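2023-07-28, notebook, open day at Fornville

Writing this up the same evening because I know what happens to my notes if I leave them (see January, two pages of squiggles about a conveyor and I still can't read them). Doors opened at 9 and we ran until the last family wandered off, and my feet hurt, and I had a great time!

Setup first, for whoever does this next year. We had the front half of the hall, Menetti had the corner by the loading door with their big palletizing arm, and the Campbell bench was between us with the little sorting line. The Rarnov cell was fenced as usual and only ran on the hour. We were told to expect 300 visitors across the day. I don't know if we got there, but the hall felt full from the first hour until lunch and the coffee ran out, so I believe it.

Our part was the laundry and bedding talk plus the hands-on table. The talk was supposed to be 12 minutes. It was never 12 minutes. The first time through I spent far too long on the motor side and watched a row of kids slide lower and lower in their chairs. Second time I cut nearly all of that and went straight to the question of why a machine that can put a screw in the same hole all night has such a bad time with a sweater. People get that immediately. Everyone has fought a fitted sheet.

What I ended up saying, more or less, so I can reuse it: a box has a shape and keeps it. Clothes have a new shape every time you put them down. You can't hand the program a drawing of a crumpled jacket and say "find this one," because that exact crumple won't come around again. So you show it lots and lots of people doing the job with a gripper in their hand, in regular bedrooms with regular stuff on the bed, and you hope it picks up the general idea. A tidy lab table with one white T-shirt on it teaches it about tidy lab tables.

I also talked a bit about dark fabric, which is my own pet complaint. Navy on navy, you lose the folds, and the seam ends up being the best landmark you've got. A big print underneath helps in one way (you can tell where the garment stops and the bed starts) and hurts in another, since a loud pattern can look more interesting to the program than the thing it's supposed to be picking up.

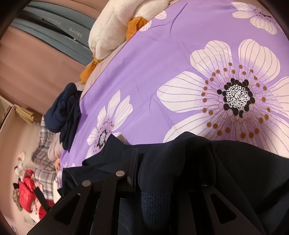 Menetti's view, passed on to me over sandwiches, was that we make it hard for ourselves and should be sorting flat items on a belt like sensible people, with a hanger at the end and good lights overhead. Fair enough for a commercial laundry. I said a belt doesn't fit in a bedroom, and they said a robot doesn't either, yet, and we left it there and split the last cookie.

Hands-on table. Huge hit, way more than the talk. We let people try the hand grippers on a pile of clothes, 2 at a time, one on each side. Things I want to remember:

Kids are better at it than adults. I'm serious. Adults go in from the top, pinch the very middle of the pile and get three things at once. The kids poke around, find an edge and pull. One of them folded a hoodie with it, badly, but folded.

Everybody squeezes too hard. I kept saying "softer" until I sounded like a piano teacher. Maybe put a strip of foam on the handles so there's something to feel before it bottoms out?

Lefties had no trouble with the grip, which I'd been worried about.

Thick padded stuff is easier to grab than thin stuff, but much worse to move, because the weight swings and pulls out of the jaws. Thin knit stays put once you have it. Several people worked this out for themselves and explained it to me very proudly, and I acted surprised every time.

The Rarnov cell had a bad noon run. It stopped halfway with the light tower on amber and sat there. A sensor on the fence gate, I heard later, nothing wrong with the arm. The crowd liked it anyway, maybe more than a clean run, and there was applause when it started moving again. I went over to lend them our long Allen key and have not seen it since. If you are reading this and you have it, it has green tape on it.

Questions I got more than once: how much does it cost (I dodged), will it do socks (sort of, pairing is a separate headache), and can it make the bed. I love that last one. Lifting things off a bed is one job, getting a duvet straight is a much bigger one, and I didn't have a good short answer. Need one.

To do before the next open day:
Cut the talk for real, with a clock on the table.
More clothes in the pile. By midafternoon it was down to the scratchy things.
Second table if we can get the space, the line for the first got silly.
Ask Campbell how they did their signs, they looked great and ours were printer paper.
Find the Allen key.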